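Skurnaleck Replacement Finger Pad, Ridged, for Gunwood Hand-Held Gripper

Part 11-R. Sold as a pair. Fits all Gunwood hand-held grippers with the V-shaped finger mount.

Why this part was changed

Pads from the November batch can work loose from the finger. The adhesive lets go at the tip first, so the pad still looks seated when the gripper is open and then slides under load. We had 22 returns from that batch, 4 of them after a dropped part. No injuries were reported. Pads with batch code Raltau on the bag are affected and will be exchanged free of charge.

The new pad has a deeper seat and a screw at the base. The gripping face is the same as before - dark gray rubber with fine black ridges - so grip settings do not need to be changed.

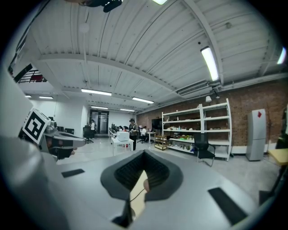 Checking your pads

1. Open the gripper fully and take hold of the pad at the tip.
2. Pull sideways with light pressure. A good pad does not move.
3. Look along the edge of the notch for a gap between rubber and finger.
4. Make sure the cable is not pinched when the gripper closes.
5. Check the marker card on the arm. If it has shifted, position readings will be off even with new pads.

Stop using the gripper if either pad moves. Do not glue a loose pad back on. Replace both sides together.

Specifications

Material: rubber, dark gray
Face: ridged
Rated for: 100 hours of continuous use between inspections
In the box: 2 pads, 2 screws, hex key

Exchanges are handled by Karamanlidis, our parts distributor. Send the batch code and the gripper serial number with your request.

Page updated 2024-07-15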